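Notebook, Grodcombe shop — corrugated drop and cushioning trials
02/02/1999

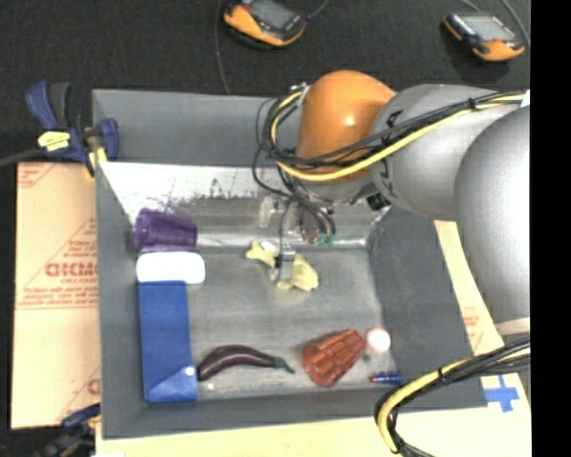
Gray bin, tan packing material beside it.

Carried on with the molded pulp versus crumpled kraft comparison for the Fisex jars. Same carton as last time, single wall, taped on the center seam only. Jars filled with water to the shoulder and capped, 246 g each on the bench scale. Four jars to a carton.

Kraft first. Flat drop from bench height, then edge, then corner. All jars held on the flat and edge drops. On the corner drop one cap let go and soaked the bottom flap. Paper had shifted away from that corner before the drop, could feel it through the side of the box. Repacked tighter with two more sheets and ran the corner again. No leak, but the top flaps bulge and the tape starts to lift after sitting over lunch.

Pulp trays next. These are the Erdem ones, second batch. Fit is snugger than the first batch and the jars have to be pushed in with the thumb. No leaks on any of the drops. Some dust came off the trays and stuck to the labels where the glue had squeezed out. Wiping takes it off if done right away. Left one jar overnight last week and had to scrape it.

Humidity in the back room was high again. Carton blanks stored against the outside wall are noticeably softer than the ones on the shelf. Moved them. Should throw out the bottom few, they have a curl and won't square up.

Packing time: kraft takes around 5 minutes a carton if you do it properly, pulp is much quicker. Kraft is still cheaper per carton as long as we don't count labor, and the Miro order sheet doesn't count labor. Need to fix the sheet before anyone quotes from it.

Haven't tried pulp on the bottom with kraft on top. Might save a tray per carton. The jar necks would need something around them — maybe a slotted card divider like the one we used in May for the sample kits. Die for that should still be in the flat drawer.

To do:
Reorder 2 inch tape, the brown, not the clear
Ask Erdem about dust, and whether the trays can be trimmed after molding
Corner drop again with blanks from the shelf only
Weigh a full carton each way for the freight table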